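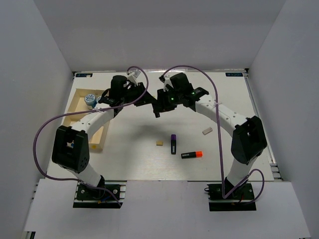
Salim Lyimo had been given until July to clear the sorting room at Kodton, and the procedure for it ran to two pages. Each object left behind by the previous tenant, Pasichnyk, was to be placed on the work surface, entered in the register under a description, and assigned to keep, return or discard. The work surface was white and rectangular, with grey walls on three sides and a shallow tray on it. The procedure called the tray "the intermediate position". Salim called it the tray, and wrote a note in the register that the two terms were equivalent.

The register had been started by someone else. It held 680 entries when he took it over, most of them correct. Entry 114 was a stapler. Entry 115 was the same stapler, entered by a different hand as a paper fastener. He struck out 115, initialled it and went on. By the end of the second week he had dealt with the drawers, the shelf above the radiator and the lower half of the tall cupboard, and he had formed a view of Pasichnyk as a firm that bought writing materials in bulk and did not throw away the lids of things.

The stationery was straightforward. Markers were entered by cap colour and assigned to keep if they drew a continuous line on scrap paper the width of the page. A marker that broke its line was given a second attempt. The procedure allowed for this in a footnote, and the footnote had been signed.

The container was on the upper half of the tall cupboard, behind a box of hanging files. It had an inventory sticker from the Fasby office on its base with the number 3834. Fasby had closed its office in Droltari before Kodton took the lease, and there was no one there to ask. The register had no entry for the number. Salim turned to the column for description and wrote "container, small, cylindrical". He considered this and added "with lid".
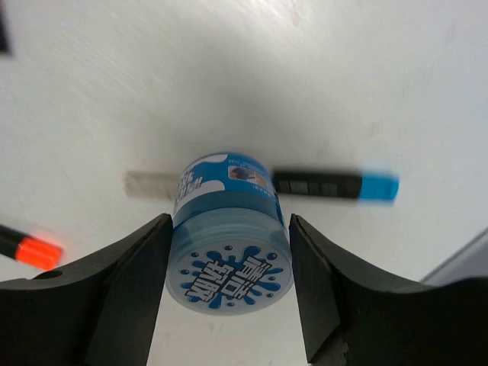 Container with frosted light-blue lid. Markers behind it and to the left.

Descriptions were supposed to state contents. The lettering on the lid and the label was Chinese, which Salim did not read. The label had a small photograph of something dark on a light background, and he looked at this under the desk lamp for a while. It might have been a food. It might have been a part for something. He wrote "dark object (see label)" and then crossed out "object", as the procedure reserved that word for the thing being entered.

Under section four, an item whose contents could not be stated was to be opened. Under section six, an item belonging to a third party was not to be opened without that party's consent. The sticker made Fasby a third party. Salim read both sections twice and looked for a rule that said which came first. The sections had been written by different people and neither mentioned the other.

He sent a letter to Fasby at the forwarding address and allowed up to 2 weeks for a reply. In the meantime the container went into the tray. He worked round it. The hanging files were entered and assigned to discard. Then came a desk calendar, a ball of string and a bag of keys that fitted nothing in the building.

The letter came back marked as not known at the address. Salim filed it behind the register and opened section six again. Consent, it said, could be given by a successor in title. He went through the lease in the evening and established, in a schedule at the back, that the successor to Fasby in respect of fixtures, fittings and items left in cupboards was Kodton, and that the person authorised to sign for Kodton in the sorting room was himself.

He wrote a letter asking for consent. He dated it, put it in the tray beside the container, and went to make tea. When he came back he read it through, found it in order and signed underneath. Then he drew the register towards him, uncapped a pen and took hold of the lid.

Last updated: May 15, 2020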